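Teaching by demonstration (also kinaesthetic teaching or, when done at a distance, teleoperated demonstration) is a family of methods in which a person shows a robot a task and software tries to copy it. In the hand-guided form the operator moves the arm itself. In the remote form a second device is moved and the robot follows.

Claims for the method tend to outrun the evidence. Supporters say a new task can be taught in an afternoon by anyone. Oluwatosin Ekpo, reviewing the Pumdale trials, noted that 80 demonstrations of one task came from 2 operators, both of them experienced -- hardly anyone. Moving the tray a few centimetres was not tested. 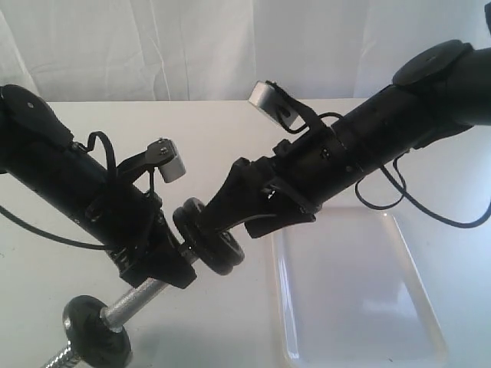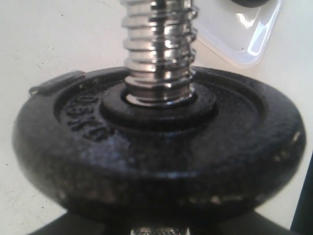 Dumbbell handling with two arms. First picture: both arms and the tray. Second picture: wrist camera view of a plate marked 0.5KG.

Weights are a favourite subject in this work, though what they prove is disputed. Lies De Smet has argued that a light dumbbell says little about heavier loads, and that threaded parts are where copied motion drifts most. The Clirkska group disagrees, but has published only 5 runs.

Remote control adds its own trouble. Operators often can't feel contact, so they learn to judge it by eye, and the robot may inherit the guesswork.

See also: Batlow method; Wuyts controller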